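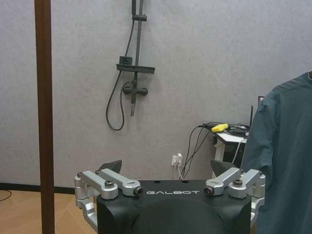
boyang_du
anyone rented at the Bromau building on Kong St? lease is up in February and they want 1,090 a month, heat not included. seems high for a one bedroom??

tibor.sz
lived there 4 years. Walls are thin, super is great. Take it.

ypan
Disagree. Heat is electric baseboard, my winter bills were nuts. Look at Gurside, same bus line.

tibor.sz
Gurside has 2 washers for the whole place. no thanks

ypan
so? go at 7 in the morning, never a line. Still beats paying extra every month to hear your neighbor sneeze

boyang_du
ok but did either of you get the deposit back

tibor.sz
All of it. Took a while, had to call twice.

ypan
Gurside kept part of mine for "cleaning". I cleaned. So ok, one point for Tibor

jcui
Ask for the top floor at Bromau, back side. Way quieter, and you dont get the trash truck. Also get the parking thing in writing, they told me it was included and then it wasnt

boyang_du
did not even think about parking, thx. calling them tomorow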